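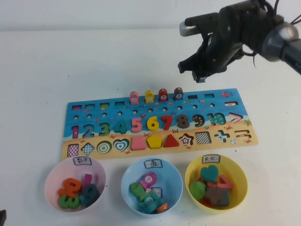
海和沙滩的木头学习板，小螃蟹、海星、贝壳都印在下面那条沙滩上

趁孩子睡了赶紧写，写到哪算哪。从 Pedau 回来好几天了，洗衣机转了不知道多少轮，沙子还有。枕头套里都有。不懂。

上一篇底下好多人问带小孩去海边到底怎么安排，问花费的，问住哪的，问防晒的，一条条回手要断了，干脆写一篇。先说好，没有攻略，我这人做不了攻略，就是流水账，顺序是乱的，想到什么写什么。

先说花费吧，问的人最多。全部加起来 3851，两大一小，七月，五个晚上。包括来回的船、住、吃、孩子那个挖沙桶（后面要骂它）。不包括我自己回来路上买的凉鞋，那个我没记账，也不打算记。有人觉得贵有人觉得便宜，我自己觉得还行，旺季嘛。省钱的话六月上半月去，我去年看过价，差挺多的，但是水凉，孩子下不去几分钟嘴就紫了。

船。坐的 Skikari，早上那班。网上票提前买，窗口买的话队伍长得吓人，太阳底下站着，小孩直接融化。我们提前买了，还是排了一会，因为推车要走另外一个口，没人告诉我们，排到头了才被叫出来重新走。推车走左边那个小门！写在这里，以后谁带推车的看到就值了。船上有厕所，很小，换尿布台没有，我是在座位上换的，旁边的阿姨帮我挡了一下，谢谢阿姨。晕船药大人吃了，小孩没吃，他屁事没有，趴在窗户上看了一路，反倒是他爸吐了。

回程那班晚点，等了好久，候船厅的空调是坏的。饼干吃光了，葡萄吃光了，最后吃的是我包底下一根压扁的香蕉。所以回程的零食要按两倍准备，别学我，我去的时候带了一大包，回来就剩点渣。

住的地方叫 Jarora，一家小旅馆，老房子改的，离沙滩走路能到。订金 900，到店付剩下的。订金那个事我要多说两句，它页面上写的是可以退，小字写的是提前多少天才可以退，我差点没看见。我们本来想晚一天去，打电话问，对方人很好，说改日期没关系，但是电话打了三次才打通。建议直接写邮件，邮件反而回得快，当天晚上就回了。

房间不大，双人床加一张折叠小床，折叠小床一翻身就嘎吱嘎吱响。第一晚谁都没睡好。第二晚把床垫拿下来铺地上，好了。窗户朝后院，看不到海，看得到晾衣绳，我觉得挺好的，晾衣绳比海景实用，每天泳衣挂出去，第二天早上就能穿。海景房我看了一眼价格就关了。

早饭是含的，面包、鸡蛋、一种很咸的奶酪、西瓜。孩子连吃五天西瓜。别的基本没碰。我第三天开始就不管了，出去玩嘛。

哦对，旅馆没有电梯。我们住三楼。推车要么扛要么锁在楼下，楼下有个小棚子可以锁，自己带锁。我没带，现买的，镇上五金店下午那段时间关门，去了两次才买到。

镇上下午真的全关。从吃完午饭到四点，什么都没有，街上只有猫。刚开始很烦，后来发现正好，回去睡觉，四点半起来去沙滩，太阳没那么毒，人也少一半，一直待到天黑。这是我这次最大的心得了，早上七点半到十点，下午四点半以后，中间不要出门。中午那个沙子，光脚踩上去会叫的。我叫了。

防晒。厚的那种物理的，涂上像刷墙，洗不掉，洗三遍还是白的。但是没晒伤，一次都没有。帽子要带绳子的，不带绳子的第一天就飞了，飞海里了，眼看着它漂走，孩子哭了很久，跟帽子挥手再见。长袖泳衣比什么都管用，省掉一半的涂抹。脖子后面和脚背最容易忘，他爸脚背就红了，穿不了鞋，后面两天都是拖鞋。

吃的。镇上那家 Verbruggen 面包房，早上六点开门，去晚了没有那种杏子的。杏子的一定要买！皮是脆的，里面酸，一点都不齁。我们每天早上谁先醒谁去买，基本上是我。早上六点多那个街真的好，石头路刚冲过水，没有声音，就我一个人拎个纸袋往回走。可能这五天里我最喜欢的就是这十分钟，别的时间都在喊别吃沙子别吃沙子。

晚饭基本上随便吃的，港口那排餐厅都差不多，贵，菜单上有照片的那几家更贵。往里走两条街，有一家没招牌的，门口摆着蓝色椅子，炸小鱼，一大盘，孩子居然吃了，连头吃的。我拍了照发给我妈，我妈第一句话是小心刺。再去第二次就关着门，不知道为什么，门上贴了张纸我看不懂。

爬灯塔那件事。灯塔在镇子另一头，274 级台阶，入口牌子上写着的，我不信邪。背着孩子。他一开始说自己走，走了一小段就不走了，意料之中。后面全是我背，他爸脚背晒伤在底下坐着喝汽水。上面风很大，很漂亮，我腿在抖，没怎么看。下来比上去还难，台阶窄，中间还要给上来的人让路。第二天早上我下旅馆的楼梯是横着下的。要去的话傍晚去，带水，小孩两岁以下我觉得算了吧。

然后是玩具，要骂的那个挖沙桶。码头边上小店买的，塑料的，城堡形状，第一天把手就断了，第二天底裂了。孩子很爱它，裂了也爱，坚持带回家，现在就在阳台上。下次自己从家里带个旧的酸奶桶就行了，真的，沙滩上旁边那家人就是用的酸奶桶，装水装沙都不漏，我羡慕了五天。铲子倒是没坏，铲子是家里带的。

除了桶，带的东西里有用的：一个网兜（装玩具，拎起来沙子自己漏掉）、一小瓶爽身粉（脚上沙子拍一拍就掉，朋友教的，神）、大塑料袋很多个、一条旧床单（比沙滩垫好用，四个角压上鞋）。没用的：小帐篷，风一吹就跑，撑了一次，后面四天靠在门后面；充气鳄鱼，吹了我半条命，他怕它，一看见就往我身后躲；三本绘本，一本都没翻开；我的书，同上。

下雨有一天，Monday 还是哪天，反正是第三天。下了一整个上午。旅馆楼下客厅有一箱子给小孩玩的东西，拼图缺好几块，积木掉漆，但是够了，玩到中午。还有一个退休的老先生在那里看报纸，孩子把积木一块一块放他鞋上，他也没动，继续看报。我道歉他摆手。后来雨停了去沙滩，沙子是湿的，反而好挖，挖了一条沟，水一来就没了，再挖，再没。挖了一下午。我在旁边坐着什么都没干，脑子空空的，很舒服。

贝壳。捡了一袋，规定只能带 13 个回家，数字是他自己定的，他最近喜欢十三，什么都是十三，问他几岁也是十三。挑了一个晚上，在地上排队。有一个里面还有住户，是寄居蟹，半夜听见沙沙沙，他爸起来开灯，在浴室门口找到的。第二天一早送回去了。所以捡回来的贝壳要检查！！先放水里泡一下看动不动。剩下的在窗台上，味道嘛……开着窗。

他回来以后天天问海去哪了。我说海在那里没动。他说那它睡觉了吗。我说睡了。每天晚上睡前要说一遍，海睡了，螃蟹睡了，船睡了，帽子也睡了（飞走的那顶）。然后他才肯躺下。今天还加了炸小鱼，我没接话。

有人问怕不怕水的问题。我们第一天他是不下去的，脚趾碰到一下就往回跑。没有硬拉。就在水边坐着，浪到哪算哪，第二天他自己往前挪了一点，第三天下雨那天下午水很平，走到了膝盖。后来就拖不出来了，嘴唇发抖还说不冷。我自己小时候是被我舅舅直接扔进去的，到现在脸进水都慌，所以这个我比较坚持，慢就慢点。胳膊圈我们用了，但是手是一直牵着的，人也一直在旁边，手机放包里。那边下午偶尔会有大一点的浪，看旗子，红旗就别下，有一天是红旗，还是有人下，救生员吹哨子吹了一路。

急救包也有人问。体温计、退烧药、创可贴、生理盐水、驱蚊的。用上的只有创可贴和生理盐水（沙子进眼睛，冲，别揉）。蚊子晚上很凶，后院那边尤其，窗户有纱窗但是有个洞，拿创可贴贴上的。走的时候忘撕了，不好意思啊 Jarora。

水母没碰到。听说八月多。

还有个教训，泳衣多带一套。一天下去两次，上午的没干下午的又湿了，最后一天早上他穿着他爸的T恤下的水，拖到脚面，像个小和尚。照片在家人群里被转了好几遍。

明年还去不去，没定。他爸想去山里，说脚背还记着仇。我想的是六月底去试试，就是水凉那个问题。要是有人六月底去过的留言说一下水到底多凉，小孩能待多久，谢谢。还有那家炸小鱼的到底还开不开，知道的也说一声。

推车走左边小门那条如果今年改了也告诉我，我来改文章。错别字明天在改，洗衣机叫了，我去晾。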